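Workshop notebook, July
Board oil and wax trials, continued

Started 9:20. Carrying on from the last entry, where I had decided to stop buying finish in small tins and mix our own for the serving and cutting boards. Svyatoslav Kovalchuk did the first batch while I was away and left his notes on the back of a timber invoice. Copying the useful parts here before the invoice gets filed.

His mix was 200 g mineral oil to 56 g beeswax, melted together in the double boiler and poured into the flat jars. It set firmer than he wanted. In the jar it looked fine, but on the rag it dragged and left crumbs along the grain, worse on the ash than on the walnut. He warmed the jar in hot water and it went on well enough, so the mix is usable, only slow.

Wax is the yellow stuff from Plitcombe. It came as one block and needs grating. Next time order pellets.
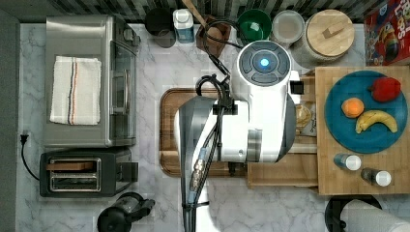

Second batch, mine. Kept the oil at 200 g and cut the wax back to 40. Took it off the heat as soon as the last bits of wax were gone and stirred until it started to cloud. Much better. Spreads with a finger, no crumbs. Smells a bit of honey for the first day, then not at all. I am calling this one B and his A until somebody thinks of better names.

Test pieces are offcuts from the Fledness order: walnut, ash, cherry, and one of beech that was in the wrong bin. All sanded to 180, wiped with a damp cloth to raise the grain, left to dry, then sanded again by hand. I skipped the damp cloth on one of the cherry pieces by mistake and it shows. Fuzzy after the first wash. Marked it with a pencil cross on the end so it doesn't get mixed up with the others.

Washing is by hand, warm water and one drop of dish soap, wiped and stood on edge. Results after ten washes:

Walnut, A: still beads water. Slight haze that buffs off.
Walnut, B: beads water, no haze.
Ash, A: white streaks in the open pores where the wax packed in. Had to brush it out.
Ash, B: fine. A little dry at the end grain.
Cherry, B: fine apart from the piece with the cross.
Beech, B: dull already. Beech drinks oil and needs a couple of coats of plain oil first.

End grain is the weak point on everything. Svyatoslav wants to flood the ends with warm oil and leave them overnight before any wax goes near them. Agreed. He did this at Kravets for years and I have no reason to argue, apart from the drying racks being full.

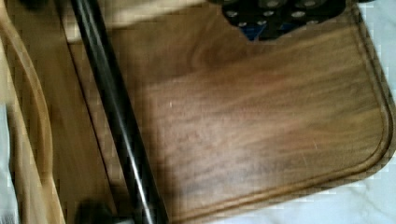

Grooves. The round-nose bit is leaving burn marks in the corners on cherry. Slowed the router down and took the last pass very shallow, which helped, but the corners still need a few minutes each with a scraper and a bit of sandpaper wrapped around a dowel. Finish pools in there too if you are generous with it. Wipe the groove out with a clean rag ten minutes after coating, then again before leaving for the day.

Rags: lay them flat outside to dry, same as for the linseed jobs. Mineral oil doesn't heat up the way linseed does, but the two kinds of rag look identical in the bin and I would rather have one rule – flat, outside, every time.

Cost so far is 145 for oil and wax together, and there is enough left for the whole Bistberg order plus spares. I haven't worked out a price per jar yet.

To do
Plain oil coats on the beech, then B on top
Order wax pellets
New round-nose bit, the old one is past sharpening
Ask Svyatoslav whether he kept the rest of batch A. If so, melt it down with more oil

Stopped 4:40. Ends of the walnut pieces are soaking in the shallow tray, leave them alone until morning.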